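Projects > Student Work > Design and Materials

Home Projects People Reports Contact

September
By Washington Toledo and Érica Miranda

Soft bags on a flat table: project report

Our project looked at how padded bags behave when they are handled on a work surface. We picked this because soft goods have no fixed shape, and the packing guides we read mostly deal with boxes. All the work was done at one white table in the Trondmont workroom.

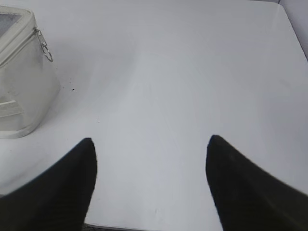
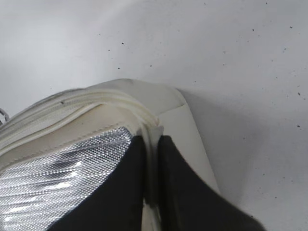 The table and the cream-white padded piece with the silver panel

The main question was where to take hold. A padded edge folds when it is pinched, and the fold changes how the rest of the piece lies. We compared holds at a corner, along a seam and in the middle of a panel. Each hold was logged in a sheet we called Ponow, with one row per attempt and a short note on how the material moved. By the end the sheet had 2,086 rows. We threw out 975 of them where the note was missing or the hold type had been left blank – mostly from the first two weeks, before we agreed on the wording.

Corner holds gave the most repeatable results in our log. Panel holds were the hardest to classify, and the two of us often disagreed on them. Érica went back over those rows a second time and we kept her labels.

The table mattered more than we expected. Light padding slides easily on a smooth top, so a piece could turn before it lifted. We tried a rubber mat for 3 sessions but went back to the bare top, as the mat caught on the stitching.

If we had another term we would add heavier bags and weigh each one before starting – we did not do this and it limits what we can say about sliding.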